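Humedad y salitre en pared de ladrillo visto de un dormitorio

Publicado por Benito Bustamante en Albañilería y reformas
193 visitas · 4 seguidores

Buenas. Tengo un dormitorio en planta baja con las paredes de ladrillo visto por dentro, sin revocar, y desde julio me está saliendo un polvillo blanco en las hiladas de abajo. Lo cepillo, queda limpio y a las dos o tres semanas está otra vez. Llega hasta 35 cm del suelo, más arriba no hay nada. El mortero de las juntas en esa franja se deshace si le paso la uña.

La casa es de los años setenta. El muro da a un patio que tiene el suelo de cemento, casi al mismo nivel que el piso de dentro. La bajante del tejado desagua en ese patio.

En la tienda me han vendido un hidrofugante de la marca Terach, en bote de cinco litros, y me dijeron que con dos manos por dentro se acaba el problema. Todavía no lo he abierto. Un vecino dice que eso es tirar el dinero y que hay que picar y poner yeso. ¿Qué hago? Me gustaría conservar el ladrillo a la vista si se puede.

josefa_m

Yo tuve lo mismo y le di vinagre con agua. Se quita bien. Luego volvió a salir, pero menos. Ventila todos los días y no pegues la cama a la pared.

aparejador_jubilado

No abras el bote, si puedes devolverlo. Lo que describes son eflorescencias: el agua sube por el muro, disuelve sales del ladrillo y del mortero, y al evaporarse en la cara interior las deja ahí. Si sellas esa cara, el agua sigue subiendo y sale más arriba, o las sales cristalizan detrás del tratamiento y te revientan la piel del ladrillo. Lo del yeso es peor, porque absorbe la humedad y se ablanda.

Lo primero es saber de dónde viene el agua. Pega con cinta de aluminio un cuadrado de plástico transparente en la pared, a 20 cm del suelo, y otro más arriba, cerca de la altura de la ventana. Déjalos dos días. Si aparecen gotas entre el plástico y la pared, la humedad viene del muro. Si aparecen por la cara que da a la habitación, es condensación y se arregla con ventilación y calefacción.
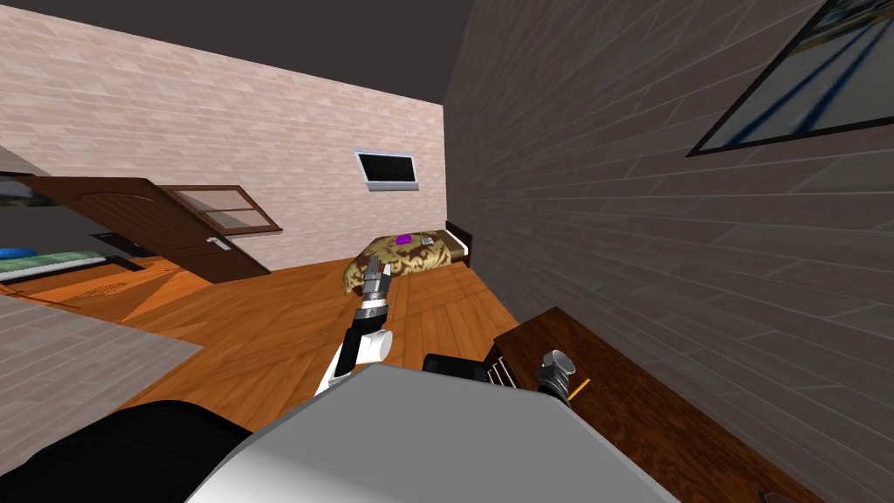
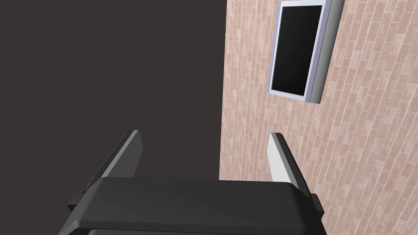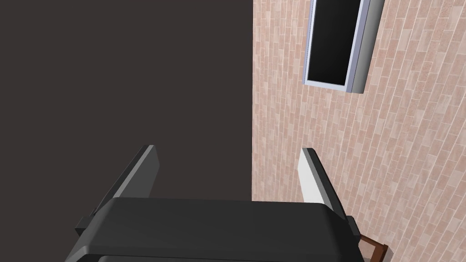 Si el resultado es que viene del muro, que es lo que yo esperaría con esa altura tan regular, ve por este orden:

Primero, la bajante. Llévala con un tubo hasta un sumidero o hasta la calle. Con un patio de cemento al mismo nivel, toda el agua del tejado acaba al pie de tu pared. He visto casos que se resolvieron solo con esto.

Segundo, mira el encuentro del patio con el muro. Si hay grieta, ábrela un poco, límpiala y séllala con masilla de poliuretano. Si puedes, levanta una tira de cemento de 30 cm de ancho y rellénala de grava para que la pared respire por fuera.

Tercero, deja pasar unos meses. Un muro macizo tarda mucho en secar. Mientras tanto, cepilla en seco con cepillo de raíces y recoge el polvo con la aspiradora. Nada de agua ni de vinagre: el agua vuelve a meter las sales dentro y el ácido se come el mortero.

Cuarto, cuando esté seco, sanea las juntas flojas. Vacíalas dos centímetros y rejunta con mortero de cal hidráulica, no con cemento gris.

Si después de todo eso sigue subiendo, habría que pensar en una barrera por inyección. Pide más de un presupuesto y pregunta qué garantía dan por escrito.

Benito Bustamante

Gracias. He puesto los plásticos y el de abajo tiene gotas por dentro, el de arriba está limpio. He devuelto el bote sin problema. La bajante la cambio en cuanto tenga el tubo. ¿La cal sirve la de saco normal o tiene que ser alguna en concreto?

aparejador_jubilado

Cal hidráulica natural, NHL 3,5. Una parte de cal por tres de arena fina lavada. Moja un poco la junta antes de rellenar y no lo hagas con heladas.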